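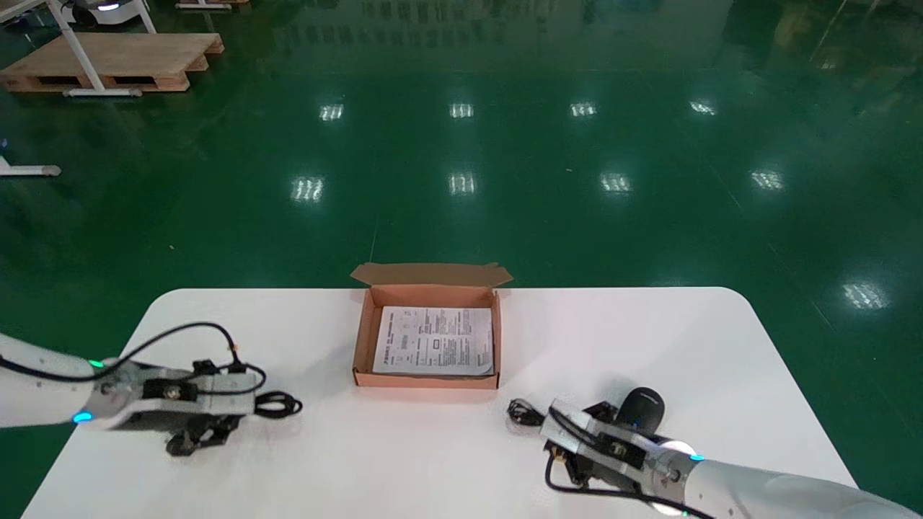

Why does a computer mouse need a box at all, a reader from Sastdale wanted to know, when hers has fallen off the desk a hundred times and still works fine?

Good question, and I had to go and think about it over a sandwich. A mouse is pretty tough, it's true. It's mostly a plastic shell with a little circuit board inside, and people who design them know perfectly well that kids (and grown-ups, and cats) are going to knock them on the floor. But a drop off your desk is one bump. A trip in the mail is hundreds of little bumps, plus a few big ones, plus somebody else's heavy parcel sitting on top for the whole ride. So let's talk about boxes, and then about cords, which are my favorite part.

What's inside the cardboard?

Find an old shipping box and look at the cut edge of a flap. See the wiggle? That's corrugated cardboard. It's a wavy sheet of paper glued between two flat ones, and the wave is what makes it strong. Each little bump is an arch, like the arch under a stone bridge, and arches are very good at holding things up. There's air in the gaps too, so if something pokes the box, the wave gets squashed first and the thing inside gets a gentler push.

Try it yourself! Lay a sheet of paper across two cups and put a coin on it. Floppy. Now fold the same sheet back and forth like a fan and lay it across again, with the folds running from cup to cup. I got 12 coins on mine before it slid off (I think my table is crooked).

What's the paper for?

Open the box that a gadget comes in and you'll often find a printed sheet with teeny tiny writing. You can see one lying in the open box at the top of this page. I can't tell you what that one says, the print is far too small, but I have read the sheet that came with my own mouse, every word, on a rainy afternoon in December. It told me which socket to plug it into, what not to do with it (don't put it in water) and where to write if it broke. It was the same thing over and over in a lot of languages. My copy folds out as big as a place mat.

How does a mouse know where it's going?

Turn a mouse over and there's a small window in the bottom. Inside is a light that shines on the desk, and next to it a tiny camera that takes picture after picture of whatever is underneath. Mine takes 2,000 every second. They're terrible pictures, just gray speckles, but the mouse compares each one with the one before it and works out which way the speckles slid. If they slid left, you moved right. Then it tells the computer, and the arrow on the screen hops along.

That's also why some mice go silly on a glass table. Clear glass doesn't give the little camera many speckles to look at. Slip a piece of paper under it and it cheers right up.

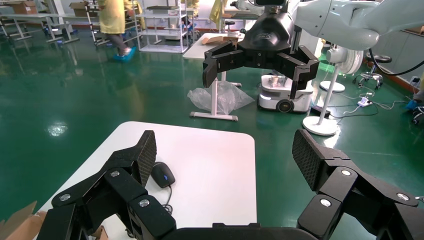 A mouse on the table, with its cable trailing behind it.

Why has it got a tail?

The cord does two jobs. It carries electricity to the mouse, so you never have to change a battery, and it carries messages back to the computer. Inside the black rubbery coat there are several thin wires, each in a coat of its own, and inside those are strands of copper as fine as hair.

Copper bends nicely. But if you bend it sharply in the same place again and again, it gets tired and snaps, just like a paper clip when you fiddle with it. (Go on, fiddle with a paper clip. I counted 30 bends on a fat one.) The sad thing about a snapped wire is that you can't see it. The cord looks fine on the outside and the mouse simply stops, or it only works when you hold the cord at a funny angle. I had one like that for ages.

So what we want is a cord with no sharp corners in it, and the way to get that is to put it away in loops.

How to loop a cord

Hold the end with the plug in one hand, and leave a little bit hanging down. With the other hand, bring the cord up and around to make a loop as wide as a grapefruit. Lay the next loop beside the first one. Keep going. If the cord tries to twist into an eight, don't fight it – roll it a little between your finger and thumb as you bring it up, and it will lie down. When you run out, hold the whole bunch in the middle and put a soft tie on it. Not too tight!
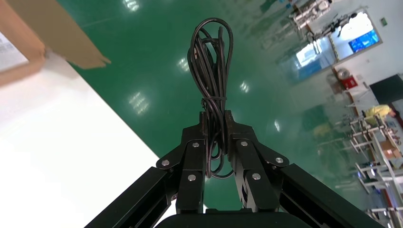

But my uncle wraps his around and around the mouse itself, another reader wrote, and he says it's quicker and takes up less room.

It is quicker, your uncle's right about that. I used to do it as well. The trouble is the spot where the cord comes out of the mouse, which gets pulled hard to one side every time you wrap it, and that's the very place where cords like to break. If he leaves a bit of slack before he starts wrapping, it'll be a lot kinder.

Packing one up

Say you're sending a mouse to a cousin in Prarkley. Loop the cord first. Put the mouse in the box, tuck the loops next to it, and fill the empty space with crumpled newspaper. Close the flaps and give the box a gentle shake. Hear a clunk? More newspaper.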